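Kulura: Datenblatt zur Teilsammlung Bilderrahmen und Kleinteile aus Holz

Stand: 25. Juli 2024
Ansprechpartnerin: Imke Wunderlich
Fachliche Durchsicht: Mirta Mansilla

Gegenstand
Die Teilsammlung dokumentiert den Umgang mit kleinen Holzobjekten auf Tischhöhe. Sie umfasst 18 Objekteinträge in drei Gruppen: Rahmen, Rundhölzer und Beschläge. Jeder Eintrag nennt Material, Farbton der Oberfläche und Art der Ablage.

Ansichten
Kleiner Rechteckrahmen aus Holz, flach auf weißem Papier; Rundholz mit seitlichem, messingfarbenem Stift.
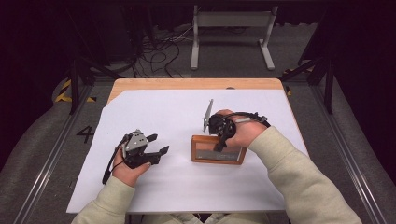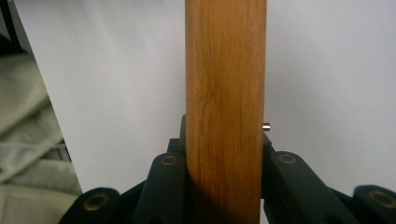

Aufbau der Einträge
objekt_nr: laufende Nummer innerhalb der Gruppe
gruppe: rahmen, rundholz oder beschlag
farbton: freie Angabe nach Augenschein
ablage: liegend, stehend oder gehalten
bemerkung: optional, höchstens zwei Sätze

Bekannte Einschränkungen
Holzarten wurden nicht bestimmt. Bei elf Einträgen fehlen Maßangaben; die Nachmessung ist für August vorgesehen. Spiegelungen auf Glasflächen können die Beurteilung des Farbtons erschweren.

Nutzung
Die Weitergabe innerhalb des Projekts Kulura ist gestattet. Anfragen externer Stellen sind schriftlich an die Geschäftsstelle Prumport zu richten.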